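Ticket 3493: Wrong time shown for evening chanting on the temple calendar
Opened by: Rohani Sumampouw
Status: Open

Since the November update, the public calendar of our Buddhist center shows the evening chanting one hour too early. The Vivon page says 6:30, but the printed schedule says 7:30, and the printed one is correct. Up to 20 people came early for the last new moon chanting and had to wait outside the gate.

What I tried:
I deleted the event and made it again. Same result.
I changed the language from Indonesian to English and back. No change.
I looked at the meditation class and the Sunday Dharma talk. Both are right, so only events that repeat by the lunar calendar have the problem.

December 14, 2021
I exported all 43 lunar events and opened the file. Inside the file the hour is correct. So I think the mistake happens when the page reads it.

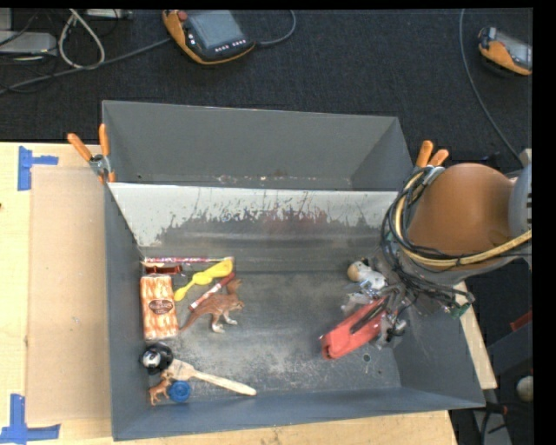
Chae-won Min: Thank you for the file. Lunar events keep their own time zone setting, apart from the main one. Please open Calendar, then Observances, and tell me which zone is written there. Do not delete the events again, or the reminders will be sent twice.

Rohani Sumampouw: It is written Jakarta. We are in Makassar. I changed it and saved, and the new moon chanting is now at 7:30. I will check the full moon dates tonight before we close the ticket.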